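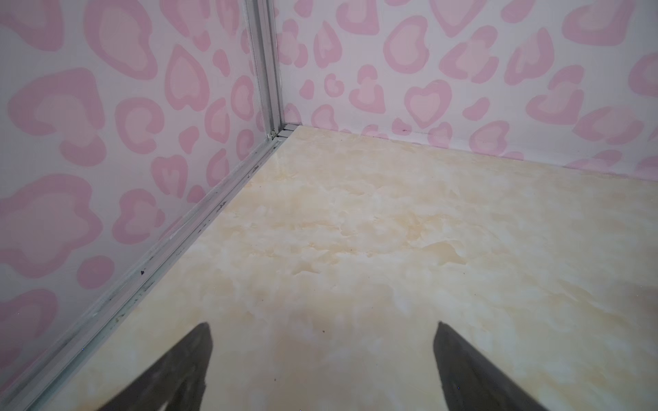 Chapter 5
Printed Panels, Floor Surfaces, and Small Dishes

Learning Goals

After studying this chapter, the student should be able to describe the main kinds of printed surface used in small interiors, explain how a pattern changes the apparent size of an enclosed space, and choose a suitable dish for the display or holding of loose and crumbly materials.

5.1 Introduction

Small interiors are found in shop windows, model rooms, display cases, and teaching studios. They are made up of the same basic parts as a full-size room: a floor, walls, and the corners where these meet. Because the space is limited, each surface has a greater effect on the whole. A wall print that would pass without notice in a hallway may control the entire appearance of a small enclosure.

The designer Perihan Değirmenci, whose course notes for the Antal workshops form the basis of this chapter, divides printed surfaces into two groups. Quiet prints, such as cream or beige marble, have soft edges and little contrast. Active prints, such as pink spots on a pale ground, have clear shapes that the eye picks out one by one. The two groups may be used together, provided that one is kept to the floor and the other to the walls. Students should note that a spot print need not be regular. Leopard-style spots often include shapes that resemble hearts or rings, and these give the wall a lighter character than a plain dot.

Glossy floors require separate attention. A glossy finish reflects light near the corners, and it also makes dust and crumbs easier to see on a pale ground. Surfaces of this kind should be wiped before each use and again after any loose material has been handled.

5.2 Dishes and Their Contents 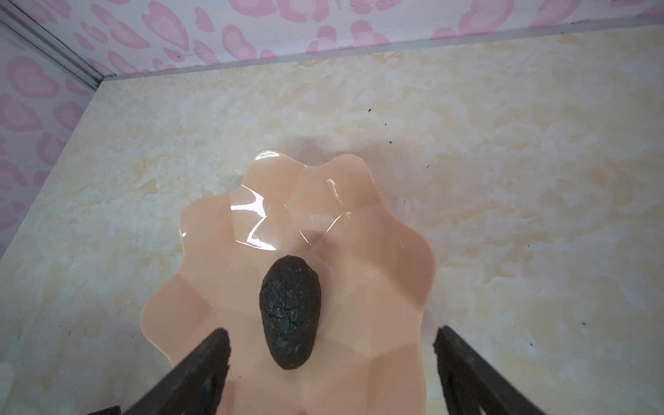
A shallow dish serves two purposes. It keeps loose matter off the floor surface, and it sets the object apart from the pattern around it. Dark, rough objects are seen best in a dish of a light, plain color. A scalloped rim gives the dish a clear outline even where the floor beneath it is mottled. Peach, cream, and pale green are common choices in the Ulitz sample range, which is used in the exercises at the end of this chapter.

Objects with a cracked or crumbly surface should be lifted as seldom as possible. When such an object must be moved, the dish should be moved with it.

5.3 Corners and Edges

The corner is the weakest point of any paneled enclosure. Prints seldom match exactly where two panels meet, and the usual remedy is to cover the seam with a narrow post. Aluminum posts are widely used for this purpose. They hold the panels upright and provide a plain line between two areas of pattern.
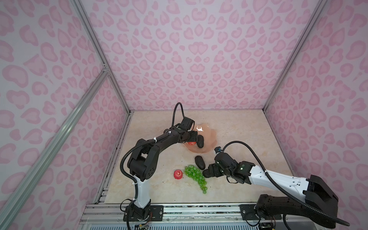
Why is a spotted print more often placed on the walls than on the floor?

A spotted print on the floor competes with the objects that stand on it, and their outlines become harder to read. On the walls, the same print fills the background and leaves the floor clear for display.

Key Terms

Active print. Ground. Quiet print. Scalloped rim. Seam post. Veining.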